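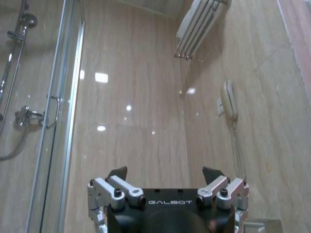
Fig. 1. Shower door handle, glass panel and beige wall.

Housekeeping Skills 2, Unit 6: The Guest Bathroom
Handout prepared by Mayu Higuchi

Read this before the practical. The bathroom at Sornness has a corner shower, a marble vanity top and one door. You have 30 minutes for the whole room.

Order of work
Start with the shower. Take used towels off the enclosure first and put them in the linen bag. Empty the caddy and stand the bottles on the floor outside the tray. Rinse the walls from the top down, then spray the glass and leave it for the time on the label. Use the white cloth on glass and the gray cloth on chrome. Don't swap them.
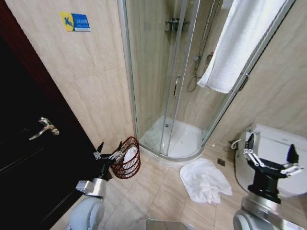 Curved glass takes longer than flat. Work one panel at a time with overlapping strokes and wipe the squeegee blade after each one. Slide the door both ways so you reach the strip where the panels overlap. Soap builds up along the bottom of the metal frame and in the lip of the tray, and an old toothbrush is the best thing for both. Handles get wiped front and back. Hang the hose so it isn't twisted.

Vanity
No vinegar, no lemon, no descaler on marble. These leave dull spots that can't be polished out with a cloth. Use the neutral cleaner (Wuta, green cap), then dry the top right away. Check the front edge with your hand for toothpaste.

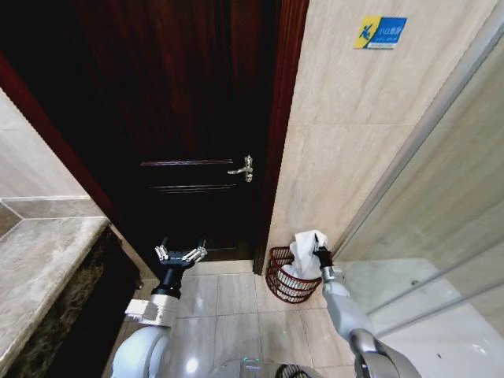
The door is the last thing before the floor. Wipe the wood with a damp cloth, following the grain, and dry the raised moldings where dust sits. Wipe the lever and the plate behind it. Dust the slip warning sign and leave it on the wall. Mop from the far corner back toward the door.

Marking
The practical is marked out of 94. Streaks on the glass lose 6. Acid cleaner on the marble is an automatic repeat in April.

Bring your own gloves.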